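Ticket: Right hand stops over plate, kitchen cell (simulation)
Status: Monitoring
Cell: Stullora two-arm counter setup, Telach controller
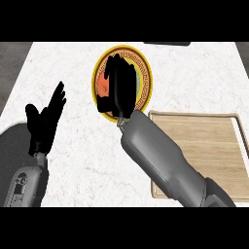
Reported in September after the update to the scene files. The right arm reaches the plate, the fingers start to close, then the controller throws a contact fault and holds. Left arm stays at its ready pose and logs no errors.

Tried so far:
Restarted the sim and reloaded the plate. Same fault.
Ran 20 resets with the left arm disabled. Fault on 3 of them.
Swapped in the older Mirketti hand model. No faults, but the grip slips.

Cause: the wrist offset in the right arm config was still the old value, so the palm sat roughly 2 mm too low at the plate. Corrected it and cleared the cached collision meshes.

Overnight run of 500 resets finished by 6 a.m. with no contact faults. Left arm config not touched. Leaving this open until the Thampi build picks up the same change.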